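By four o'clock on a Friday, Ngaio Faulkner has picked up the same box 30 times, and she still wants another go. "The last one was my best yet!" she says, shaking out her wrist.

Faulkner collects examples for Lollemetti, a small project that teaches robot arms to handle household clutter. Her tool is a gripper she works by hand, and her workplace is wherever people live – kitchens, hallways, bedrooms. Each try becomes one more lesson for the software.

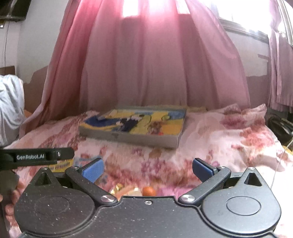
The gripper with its blue pads open, and a box with an illustrated lid on the flowered bedding.

Beds are wonderful teachers. Covers bunch up and things tilt, so a grasp that works on a table can go wrong on a quilt. Alby Pomare, who trains the model, asks for 15 tries per object, then has Faulkner move everything and start over.

He wants the fumbles too. "If she misses and goes back for it, I'm thrilled," he says. "That's the part the arm needs to learn."

Four more homes are booked for November, and Faulkner has already asked for the one with bunk beds.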